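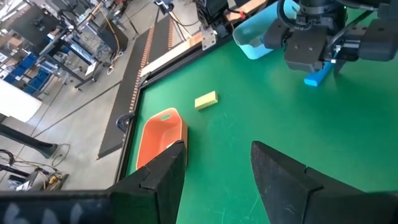
The green table at Jarnport, from the wrist camera. The other arm has hold of something blue.

Field Trips / Robots & Workshops

Posted in February by Divina Layug

I finally got myself to the open day at Jarnport, after two years of saying I would and then finding something else to do! It's a big workshop on the edge of Storkau, and I nearly drove past it twice (the sign is small and the bakery next door has a much bigger one). I went on the Wednesday, got a visitor badge and a cup of very strong coffee, and headed straight for the green table.

I'd read that they were collecting examples for a learning system, and I think I had pictured rows of computers. What they have is people moving robot arms by hand controls, over and over, doing small household sorts of jobs while everything gets recorded. The project is called Dalisay and the goal for this table is 1000 good runs. They were on the tidying set when I visited, with an orange basket, a light blue one with a white rim, a yellow sponge and a few other bits and pieces. Each run gets a short written instruction, so the system learns to match the words with the movement. "Put the sponge in the orange basket" was one of mine.

Yes, mine! Visitors were allowed three tries each. I got a quick lesson from a very patient operator called Jelle, and then I was off, steering a big black gripper around like I was defusing a bomb. My first go was hopeless. I came in too low, pushed the sponge halfway across the table and had to stop. The second was slow but fine, and the third took me 33 seconds — I was ridiculously proud of that until Jelle did the same thing in a fraction of the time while talking to me about parking.

I asked what happens to the bad runs and they keep them, labeled, in a separate folder. The recoveries are the ones they like best, where an operator misses a grab and then gets it on a second try. They also move the baskets between runs so the arm doesn't just memorize one spot on the table. That made sense to me, I'd have been tempted to leave everything where it was and go home early.

An operator does about 30 minutes at a stretch and then swaps out. After three runs my shoulders were up by my ears, so I get it.

The second half of the tour was the Jelladico software, where you play the runs back from the wrist view and trim the dull parts at each end. I stayed there far too long and missed the talk in the front room. If you go, wear warm socks — that concrete floor is no joke — and put your name down for the table as soon as you get in.

Contact | © Divina Layug | Back to top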